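The Gray One

Ten minutes. Stella had said ten and then hung up, so ten from when? From the call or from now.

Ifeanyi ran anyway. Up the ramp, past the Veltis vans, in through the glass door with his elbow. Lights on, all of them, the long tubes buzzing up there under the beams. Somebody talking over by the wall. He didn't look.

The bag. Gray bag, she'd said. Gray, small patch on the front, you can't miss it.

You could miss it. He'd missed it twice this morning allready, once at the apartment on Prurklow Street and once in the trunk of Parveen's car, which was full of other bags. Blue ones. A green one with a broken strap. Parveen standing there in her slippers saying take your time, meaning don't.

"What's in it?" she'd asked.

"Papers."

"What papers?"

He hadn't answered. $400 and a letter, if you wanted to know. The money was for the landlord. The letter was for Stella's mother, and it had been through four drafts and a fight, and if the bus left without it then there wasn't going to be a fifth.

So. The workshop. Last place. Stella had worked late here, she'd put the bag down, she'd gone home without it thinking about something else. About May probably. Everything was about May now, the move, the boxes, who got the good pan.

Under the bench, no. Hook by the door, no. A coat on the hook that belonged to Florence and smelled like oranges. He said sorry to it out loud.

Eight minutes. Maybe seven.

Then the chair. Of course the chair. Black office chair pulled out on the planks, where anybody would have seen it walking in, anybody who wasn't running.
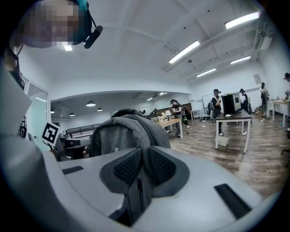
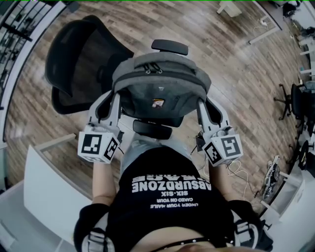 Gray, and gray again. In the second, the bag on the office chair, patch and all.

Orange and white, the patch. She'd never said orange. If she had said orange he'd have been on the bus by now, feet up, eating the sandwich.

He wanted to grab it and go. Couldn't. Had to look, because what if, and then the whole way to Chukwu with that what if sitting in his lap. Two zipper pulls up at the top. One went easy. The other one stuck.

Come on. Come on come on.

A scarf. A charger. Somebody's Vusance catalog folded in half with a lamp circled in pen, and when had she wanted a lamp? Under that the envelope with the money, fat and taped. Under that nothing.

He put his whole arm in. A pen cap. Crumbs.

"Side pocket," said Florence, behind him. She hadn't even looked up from her tea. "She was sitting there holding it half the night. Then she put it in the side."

Side pocket. There. Thin, no stamp, her mother's name in that handwriting she only used when she was scared, all the letters standing up straight. It wasn't sealed.

Five minutes.

He didn't read it. He read the first line, he couldn't help that, it was right on the outside of the fold. Mama, I am taking Ifeanyi's name off this twice and putting it back.

"You're going to miss your bus," Florence said.

"I know."

"Number 25 doesn't wait."

"I know, I know."

He licked the flap and pressed it down with his thumb, hard, and pushed it in next to the money and zipped up what would zip. One strap on. The other one flapping. Out the glass door and down the ramp, and his phone going in his pocket the whole way, Stella, Stella again, and he let it ring untill he could see the stop and the bus still in it with the doors open.

"I've got it," he said. "I've got both. Do you want a lamp?"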